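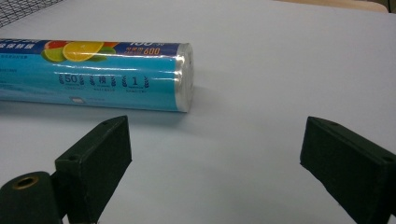 4.2 Grasp-point estimation on glossy cylindrical packaging

Print this section | E-mail this section

Figure 4. Input view for the wrap-roll task, with the fingers open and the roll on the far side of the gap. The printed sleeve covers most of the roll and the right end is exposed.

The perception module receives one colour view per control step and returns a grasp point, a closing direction and a confidence value. For most packaged goods in the Urkora set the grasp point is placed at the centre of the segmented object. Rolls of cling wrap were the first class for which this rule gave poor results, and we treat them separately.

Two properties of the view in Figure 4 cause the difficulty. The first is the row of bright reflections running along the length of the package. The segmentation network was trained mainly on matt cartons and tends to read such a line as a boundary between two objects, so that a single roll is returned as two thin strips. The second is the change of surface at the end of the sleeve. The printed part is bright blue and easily separated from the pale tabletop, while the bare film is translucent and silvery and differs little from the table in colour. The mask often stops where the print stops, and the estimated centre moves towards the sleeve.

We made two changes. Neighbouring masks whose long axes are parallel are now merged before the grasp point is computed, provided that the gap between them is narrower than either mask. The end of the roll is then searched for along the merged axis, using the edge of the shadow on the table as an extra cue. The shadow is soft and gives only a coarse limit, but it does not depend on the colour of the film.

The position of the fingers in the view is fixed by the mount. Their outline is therefore stored once as a mask and removed from each view before segmentation. In the earlier Clevano software this mask was redrawn by hand after each change of fingers. The present version computes it from the finger model and the camera calibration, and Borghild Solheim's calibration routine is run whenever the mount is refitted.

Printed text and pictures on the sleeve are not used. An early version matched features on the artwork to find the rotation of the roll about its axis, but the rotation has no effect on where the fingers should close, and matching failed when much of the sleeve lay outside the view. The step was removed in May.

The merging rule was tuned on 2000 views and checked on a further 3620, none of which share a recording with the first group. All views were labelled by Tyra Strömberg with the outline of the full roll, including the bare film. Views in which both ends of the roll are hidden were kept in the set but carry no target for the end search. The planner accepts a grasp point only after 4 consecutive estimates agree. If agreement is not reached within 20 control steps, the planner asks for a new approach view.

Print this section | E-mail this section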